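Cartridge heater stuck in platen, how do I get it out?

Lurdes Ramalho
Have a Zeline platen with 8 cartridge heaters, 2 are dead and one of the dead ones wont budge. Drilled holes, blind, no knockout hole at the back. Tried penetrating oil overnight, nothing. Heater is 6 inches long. Need it running by Thursday.

tmason_plastics
Don't pull on the leads, you'll just rip them off. Heat the platen with the good ones, let it cool, then try a slide hammer on the sheath. If that fails drill the core out, undersized bit, go slow.
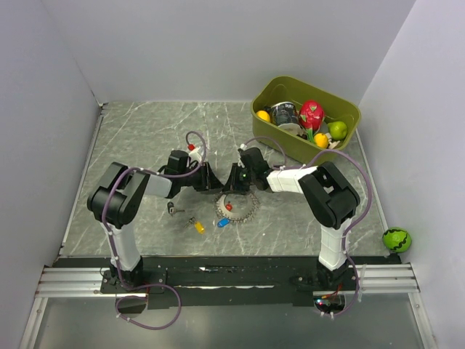
Then ream the bore before the new one goes in. Loose fit = hot spots = same problem again by November. Measure it, dont trust the drawing.

Dumelley
had the same on a Tiedemann press. gave up, sent it out

kiln_and_bore
Agree on reaming. Also check the dead ones for a short to ground before you order, could be moisture at the lead end. And get anti-seize rated for heater bores, the regular stuff bakes on like cement.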